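Trostcombe Residents' Forum > Buildings and Upkeep
Refinishing the wood floor in the Kobzar Room

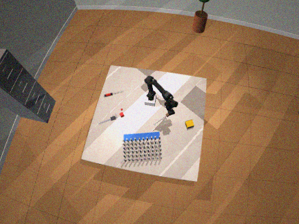
Reply 1
Posted by: G_Bravo
The floor is due for refinishing in February. Members are asked to state a preference between oil and water-based varnish. The room would close for two weeks under either option.

Reply 2
Posted by: kherath
I support oil. Worn spots can be treated without sanding the whole floor.

Reply 3
Posted by: F.Barua
I must disagree with Mr. Herath. Oil requires regular upkeep, and the present budget of $2,686 makes no provision for it. Varnish is the sounder choice.

Reply 4
Posted by: kherath
The upkeep amounts to one coat a year. I would ask that its cost be set beside that of a full sanding.

Reply 5
Posted by: G_Bravo
Both figures will be requested from Prorkura. Comments remain open until 3 p.m. on the last day of the month.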